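Teal (color)

Teal is a dark blue-green often used for interior walls. Paint makers say it calms people, a claim with thin support. The study most often cited, from Zuredside, asked 58 office workers how they felt after 15 minutes in a painted room – with no second color to compare.

Shade names are no more reliable. Privar sells its teal as number 1214, while Aoki lists a nearly identical mix as "lagoon."
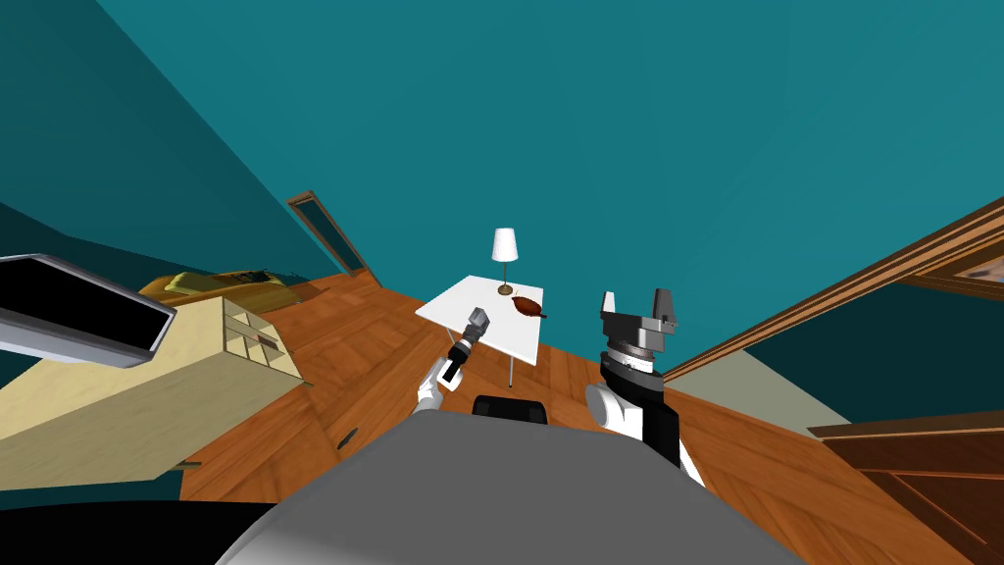
Claims that teal makes small rooms look larger are also repeated without a source, and lighting probably matters more.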